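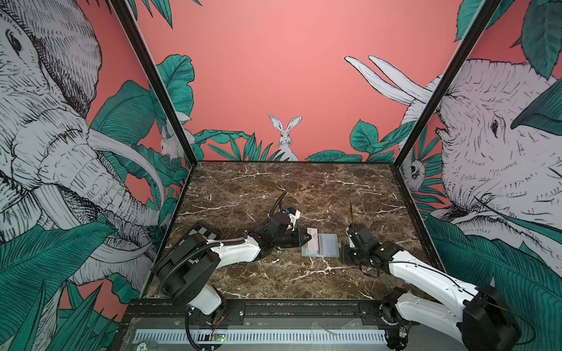
Prolura two-arm set: read this before you train on it

Hi! I'm Thư, and I look after this set. Most of it is fine, but the left gripper gave us a nasty fault partway through and I'd like you to know which episodes it touched before you download the lot.

What happened: the left gripper would close, report a full grip, and then keep pushing. No error, no stop, just more and more current until the driver got hot enough to shut itself off (and let go of whatever it was holding!). Thiện found a limit value that had been wiped by the update on January 23, 2025. We'd been trusting that limit for over 343 episodes, ugh.

What's in here: 926 episodes, two arms on a marble tabletop, with fixed and wrist views.

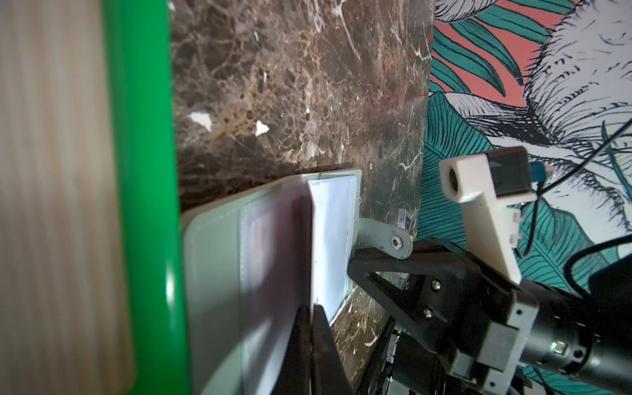

Wrist view, gripper finger against the sage-green item.

Known bad: 12 episodes end in a driver shutdown. They're in the folder called "faulted" and I left them in on purpose, for anyone working on fault detection. Another 155 have grip current that reads too high. Video and joint angles are good in those, so just drop the current column.

If you run the same firmware, check your limit after every update. Ours now gets checked at startup, and the arms won't move without it. Found another odd one? Open an issue and tag me or Hadiza.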